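Best way to ship a framed picture to family without the glass breaking?

Posted in Moving, Mailing & Storage
6 June 2019

mossybank

Hi everyone! I have a framed watercolor that belonged to my grandmother and I've promised it to my niece, who lives 766 miles away. I'd love to drive it out to her myself, but my car is on its last legs and I don't think either of us would make it past the state line. The frame is plain, with regular glass, and the whole thing weighs a little more than a big bag of sugar. I bought a picture box from the Flakwood store near me, the kind with two halves that slide together, but it feels awfully thin. Is that enough with some bubble wrap inside? And do I need to take the glass out first? I've never mailed anything more breakable than a fruitcake, so please talk to me like a beginner.

ullow_lane

What a lovely gift for your niece! I sent a lot of frames when we moved out of our old place in December, and the only one that broke was the one I was lazy about, so I have opinions.

Leave the glass in, but put painter's tape across it in a big star, corner to corner and then side to side. If it does crack, the tape holds most of the pieces off the watercolor. Don't use packing tape, it leaves a gummy mess. Then put a sheet of clean cardboard over the front, cut to the size of the frame, and wrap the whole thing twice in bubble wrap.

Your picture box is fine as the inside box. Put it in a second, bigger box with two or three inches of crumpled paper on every side, and I do mean every side – the bottom gets forgotten and the bottom is where it lands. Give it a gentle shake when you're done. If anything slides, open it up and add more paper. I know it feels like a waste after you've taped it all so nicely, but do it anyway.

postcardpete

just use a lot of bubble wrap and write fragile on it. worked for me
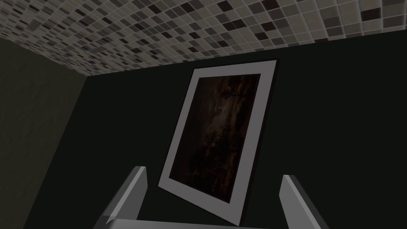 Golel77

I'd agree with most of what was said above, though I wouldn't count on the word "fragile" for much. One more thing to think about is what happens at the other end. Ask your niece to let the box sit indoors, unopened, for a few hours if the weather is hot or damp, and to keep all the packing until she has looked the picture over carefully.

Do buy the insurance, and take a few pictures of the front, the back and each corner before you wrap it. My sister's claim was for 300 dollars and they asked for every one of those. She also had to show the broken box, which she had very nearly put out with the recycling!

And if the watercolor is worth a good deal more than that, call a frame shop. Ours will pack a piece for you, and it's a comfort to hand it over to somebody who does it all day long. I hope your niece loves it.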